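Oiling a Bamboo Cutting Board

Bamboo dries out faster than most people expect, and a dry board takes up stains and onion smell. The job needs food-grade mineral oil, a lint-free cloth and one night of drying time.

1. Wash both faces with dish soap and warm water. Use a soft brush in the juice groove.

2. Stand the board on its long edge and leave it for 6 hours. Oil does not soak into damp bamboo.

3. Lay it flat on a counter that wipes clean. Turn it at an angle if the toaster and other appliances take up the back of the counter.

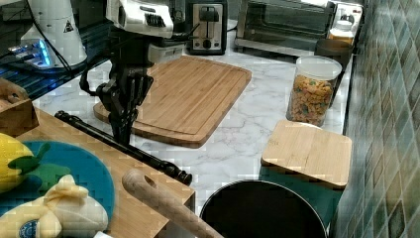 Evelien Goossens writes in that her board stayed tacky for days after oiling, and asks if she should sand it. Sanding is not needed. Tackiness is excess oil left on the surface. Rub the board hard with a dry cloth and stand it up overnight.

4. Pour a small pool of oil in the center and spread it along the grain. Work it into the groove with a fingertip wrapped in cloth.

5. Wait 15 minutes, then wipe off whatever has not soaked in.

6. Turn the board over and repeat. Do the edges last, with 2 thin coats on the end grain.

Small bamboo lids and trivets can be treated the same way. Keep oil off any rubber seal.

Repeat when water stops beading on the surface.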